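Leave My Junk Drawer Alone

5/19/23

I live in a part of Kesavbridge where everybody seems to be getting rid of things. Every week there's another pile of boxes out by the curb, and another neighbor telling me how light they feel. Good for them! I'm keeping my stuff.

I should say what I mean by stuff, because I'm not talking about furniture or forty coats. I mean the small things. Rubber bands, half a candle, the good box a bad gift came in, jars (so many jars). All of it lives in one drawer in the kitchen and on one shelf above it, and every magazine I pick up at the dentist wants me to feel terrible about that.

The case for the drawer

My building had a swap party in April, and I went mostly for the snacks. A woman was giving away a shoebox of picture hooks, twine and spare buttons, and she told me she hadn't touched it in a year. So what? I haven't touched my fire extinguisher in a year either. The whole point of a button is that it waits. I took the shoebox home and used the twine the same night, on a tomato plant that had been leaning on the window like it was waiting for a bus.

And tape! People who clear out their drawers always come knocking for tape.

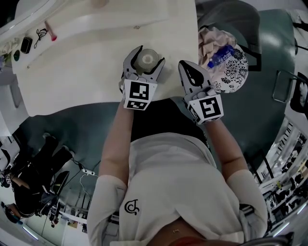

Clear tape, the one thing everyone borrows.

The rule I hear most is that if you can replace a thing for under 19 dollars, you should let it go. I get the idea, I really do, but the folks who made up that rule must live next door to a hardware store. Mine was Byun, on the corner, and it closed. Now it's a 30 minute bus ride out to the big Flovovska place by the highway, where they'll sell you picture hooks in a pack of 100 and you come home with 99 more than you wanted. Which, fine, go in the drawer.

There's also the looking. I like digging around in there. I'll go in for a battery and come out with a postcard and a key to a bike lock I lost in my twenties, and that's a nicer five minutes than anything on my phone.
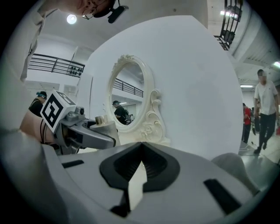
Gray along the bottom, with a lot of white in the middle.

Now, I'll give the other side one thing. There's a line between keeping and piling, and I've been on the wrong side of it. I once moved apartments with a bag of dried-up pens. I packed that bag, carried it up the stairs and unpacked it, and only then did I try one. So yes, test your pens.

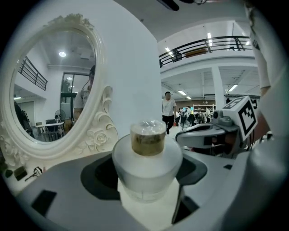
Jars are a special case

I will not be taking questions on jars. A jar with a lid that fits is a finished object, and somebody made it well, and then we're supposed to toss it when the olives are gone? My lentils are in jars. My loose change is in a jar, and it hit 50 dollars this spring, so my jar has a better savings record than I do.

The Kunevero catalog sells empty ones, by the way. Matching sets, with little chalk labels. I have friends who threw out a shelf of perfectly decent jars and then paid for those, and they were so happy with how it looked that I kept my mouth shut and ate their crackers.

Same goes for little cups and lids. They start seeds, they hold screws while you fix a chair, they catch spiders if you're the brave one in your house. 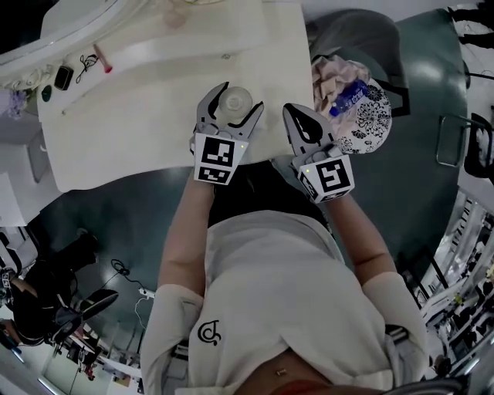

Small, clear and upside down.

So go ahead and clear out your place if it makes you happy. Just put the shoebox by my door before it goes to the curb, and if there's twine in it, leave it in.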